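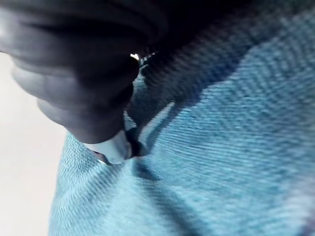
Notebook, Steyn folding cell, May

Start 8:40. The counter on the controller was 3,121 cycles. The plan for today was the gripper pads and the wrist cameras, then a short run on mixed clothes before lunch.

Pads first. On the left finger the pale tip had a worn corner and slipped on thin cotton. I took both tips off, cleaned the seats with alcohol and put in new ones from the Plorari bag. There are 15 tips left in the drawer. Please order when it goes under ten, the delivery is slow.

After the change the closing position is not the same, the new tips are thicker. I did the zero again with the fingers closed on a paper strip and saved it as Fondano_20. Do not load the old file with these tips, it will press too hard on the table.

Twill is the cloth I use for checking the pinch. The tip should go into the fold and take one layer. If it takes two, lower the approach speed before you touch the force. I set the force to 20 in the Hirkideo menu and left it there. With the old tips we needed more. 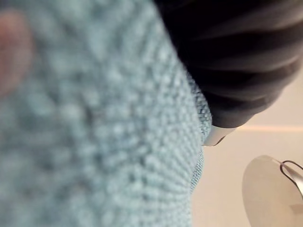

Knitwear is a different problem. The loops are soft and the edge rolls, so the finger finds the ribbed part or it finds nothing useful. For the knit I made a separate profile with a slower close and a longer wait before the lift. It is not finished. Dark fabric next to light knit also confuses the exposure, so I fixed the exposure by hand for both wrist cameras. Auto is off now. If somebody changes the lamps, it must be done again.

Focus very near to the cloth is still bad. I tried to turn the lens ring a little, but then the table was not sharp, so I put it back to the mark.

Cables: the clip behind the wrist was loose, I changed it. Leave enough slack for the full turn of joint six.

11:50. Log number for this work is 888. Still to do:
- finish the knit profile
- second clip on the other arm
- wipe the lens covers, no alcohol on these
- write the new zero file name on the card at the door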